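How to clear a small living room with one basket

By Analyn Galang
Posted Jul 4, 2020

When I moved to my apartment in Drodby, I was tidying in the wrong way. I picked up one thing, walked to the kitchen with it, came back, picked up the next thing, and walked to the bathroom. After one hour I was tired and the room looked the same. My neighbor Fereshteh Talebi showed me the basket method and I have used it since that May. I write it down for my cousin Divina, who asked me two times already, and maybe it is useful for other people too.

What you need

– One light basket, the kind for laundry. Plastic is good, you can wipe it.
– One bag for trash and one for paper.
– A damp cloth.
– A timer, if you like to use one. I set mine to 51 minutes, which is the length of one side of my old cassette and nothing more scientific than this.

Step 1. Put the basket on the floor in the middle

Do not carry it in your hand from the start. Stand it where you can reach the sofa and the table with a few steps. Take out whatever is still inside from the laundry, socks especially.

Step 2. Collect everything that does not live in this room

Go along the walls first, then the table, then the seats. Pick up bottles, packets, snacks, creams, all of it. At this moment you do not decide anything. If you begin to ask where the thing should go, you will stand there with it for five minutes. Just put it in.

Lay the bottles against the side and let the packages come next to them. Heavy things go to the bottom. If a bottle has a loose cap, close it well before you lay it down, or keep it standing up.
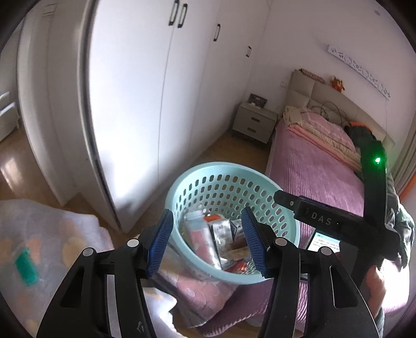
Bottle along the wall of the basket, packages beside it.

You can tilt the basket toward you while you fill it. It saves your back, and the things slide together to one side, so there is more place than you think. When it is full to the holes under the rim, stop. A basket that is too full is not nice to carry on the stairs. I know this from a jar of pickles.

Step 3. Clear the table

The table I always leave for after the first basket. On mine there is a tablecloth, and I do not take it off until the top is free, otherwise small things roll under the sofa.

Start with cups. Ceramic ones go together to the kitchen in one trip. With paper cups, look inside before you lift them fast! Pour the rest of the drink into the sink.

After the cups come the boxes. Open each one. An empty box is only a box and you can fold it flat, but many times I have found a charger or a receipt in there. My husband Dexter once threw away a box from Nulley with the warranty card still inside, and the shop did not want to hear our story.

A paper cup is not always for the paper bag. Many of them have a thin plastic layer inside, and in some towns they must go to the normal trash. Turn the cup and read what is printed on it, and if it says nothing clear, check the page of your city.

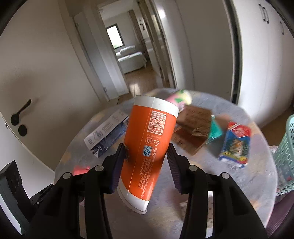
When the top is free, fold the four edges of the tablecloth to the center, so the crumbs stay in the middle, and shake it outside. Wipe the table below with the damp cloth. Let it dry before the cloth comes back.

Step 4. Walk the basket through the home

Now you carry it, one time, in one direction. In my place this is bathroom, bedroom, hallway, kitchen. In each room take out only what belongs to that room. The kitchen is last because most of the food packages are going there and the basket gets empty by itself.

If something has no room – a gift, a thing from a friend, a cable of unknown origin – leave it in the basket until the end. I have a drawer for these, and I go through it when it does not close anymore.

Step 5. Wash the basket

Rinse it in the shower and dry the rim and the holes with an old towel. Please do this before clean clothes go in again. Sticky drops from bottles make marks on a white shirt, and they are hard to get out.

If you have stairs, use two smaller baskets, one for each floor. Fereshteh does it like this in her house and she keeps the second one under the bench by the door.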